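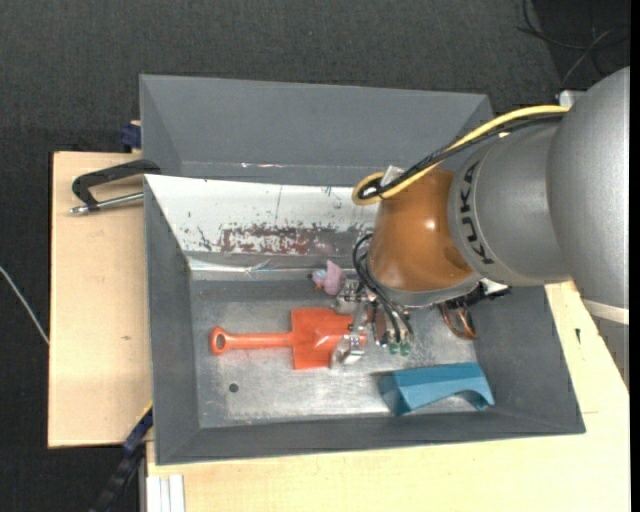
Fereshteh Shahbazi asked under last month's post whether the stop was the gripper's fault or the program's, and whether the bin cell would be shut down again. It was a bit of both, and it is running again at reduced speed.

Bin picking at Clemcombe: the January fault

The toy shovel is the part we had trouble with. Its blade is wide and nearly square, and the handle is narrow. On pick 600 of the Willulard test the fingers closed on the edge of the blade, the shovel turned, and the arm kept moving down until the force limit tripped. The gripper touched the floor of the bin. No one was inside the fence.

What we found: the force limit had been left at the value for a softer finger. The arm took 2 seconds longer to stop than it should have. One finger was slightly bent and has been replaced.

What we changed: the limit is lower, and the last 100 mm of every approach is now slow. After a trip, the cell has to be reset by hand at the fence. Asanka Khondokar rewrote the reset steps and they are posted by the door.

Still open: picks close to the bin walls. We have had five refused grasps there with the new settings, none of them with contact. More pictures will go up when the wall tests are finished.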